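**Writing on freezer bags, does it stay?**

**drunent_kitchen**
Hello all. I am putting soup and cooked beans in plastic bags for the freezer, and I write the name on the bag with a black marker. After some weeks the letters become grey and I must guess. Is there a better pen, or should I use paper labels?

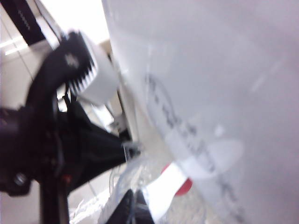 I write before filling, when the bag is flat. I have 16 bags in the drawer now and for 4 of them I do not know the contents.

**yeoh_16**
Labels. I tried three kinds of pen and all of them rubbed off. Stick the label on before the bag goes in the freezer.

**Nendance**
I do not agree, paper labels fall off in my freezer. A permanent marker is fine if you let it dry for a minute before you touch it.

**yeoh_16**
A minute was not enough for mine. Maybe your bags are less shiny.

**drunent_kitchen**
Thank you both. Mine are quite smooth, so I will try labels on half of them and the marker on the other half. I will write again in March.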